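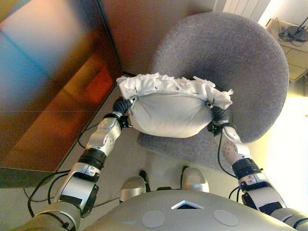
Farah Sinaga wrote to ask whether two arms are worth the trouble at home, as one arm on a table already took her a whole winter and she still has no free weekends. It is the question we get most, so the page begins with it.

Is it worth building two arms?

For cloth, yes. One hand can lift a pillowcase or a cushion cover, but the other end hangs where it wants. With two hands you can hold both ends and lower the thing onto a chair seat. If you only want to move cups and boxes, stay with one arm and save your money.

Which tasks do you try first?

Soft things, held above something soft. We began with white cloth over an upholstered chair, and I still recommend this to everybody. A dropped bundle makes no damage and no noise for the neighbours.

Did you make the hands yourselves?

No. At the Grunley workshop we tried to print fingers two times, and both sets broke at the second joint. The hands we have now were bought used. Suryani Chong rewrote the grip program so that the fingers close slowly and stop at a force we can set.

How do you route the cables?

Outside the arm, in loops, and then down to the floor. It is not beautiful. Inside routing looks cleaner, but each time a wire fails you must open the joint, and with us this took an entire evening. Leave enough length for the elbow to bend fully – measure it with the arm stretched, then bent, then add a hand's width. Keep your feet away from the part on the floor.

How much did it cost?

The last arm cost us 1,601 pounds in parts, without the hand. The first was more expensive, but we made mistakes with the motors and I do not count it as a fair price.

What control rate do you use?

We run the arm loop at 124 cycles per second. Mpho Ndlovu has tried a faster one and the cloth did not hang any better, only the computer became warm.

Can I do this in my living room?

You can, with some care. Move the carpet, and keep children and pets in another room while the motors have power. Shiny furniture is a difficulty: reflections in a glossy cabinet door confused our depth readings until we taught the program to ignore that side. Strong daylight on a pale floor gives similar trouble, so in November we work better than in summer.

Where should the stop button be?

In your hand, or in the hand of a second person. Not on the wall. In our group no one runs both arms alone, also not for a short test.

Do you share the files?

Yes. The software is called Dirnura and the joint drawings are in the same folder. Write to Herman Wattimena for the link and please say which motors you have. He answers usually after 12 days, sometimes faster if the question is about gearboxes.

May I come and see it?

The Grunley workshop is open to visitors in the evening, from seven. Bring closed shoes – sandals are not permitted near the benches.

Filed under: Home builds / Two-arm robots / Questions

Contact | © Grunley Workshop | Back to top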